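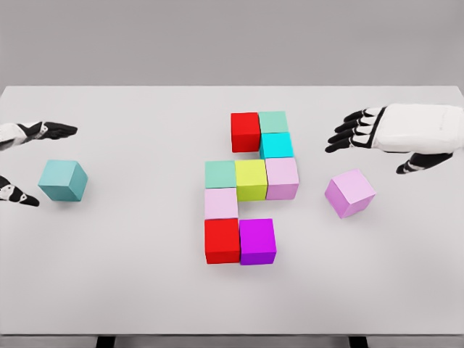 Rendered cubes on a white tabletop.

How Stock Libraries Sort a Picture

A buyer types two words into a stock picture library and expects a usable result on the first page. Whether that happens depends mostly on text written by the person who uploaded the file. Search systems at the mid-sized agencies still lean on titles and keywords, and visual matching is used mainly to fill in gaps.

Clendska, an agency that sells device mockups, backgrounds and 3D renders, reviewed part of its catalog this spring. The sample held 3879 files from its business and technology sections. Of those, 3311 had at least one keyword that reviewers marked as irrelevant to the content. The usual offenders were broad terms such as "success," "modern" and "concept," copied from one upload to the next.

Irrelevant keywords have a cost. A file that appears in many searches and is rarely clicked loses rank over time, including in searches where it belongs. Contributors who fill every available keyword slot often push their own work down the page.

Clendska now caps keywords at 200 characters per file and asks for the main subject in the first position. Erkholm, a smaller library that deals mostly in vector templates, takes a stricter line. It accepts seven keywords, each from a fixed list, and sends anything else back to the contributor. Review takes longer there, and new subjects have to wait until the list is updated.

Titles get less attention than they should. Many are cut in mid-phrase when a file passes from one agency to a reseller, because the two systems allow different lengths. Pelupessy, a tool that writes metadata into files before upload, checks a title against each agency's limit and shows where the cut will fall. It does not rewrite the text.

Isolated objects on white remain a special case. Buyers filter for them by background, and a pale gray that passes for white on one monitor will fail the filter. Gata, the image checker used by both libraries, samples the corners of the file and reports the lowest value found. Contributors can run the same check before they submit.

Further changes are due in June, when Clendska plans to apply the new limit to older files. Entries over the limit will be trimmed from the end of the keyword list. Contributors who want to choose what stays should reorder their keywords before then.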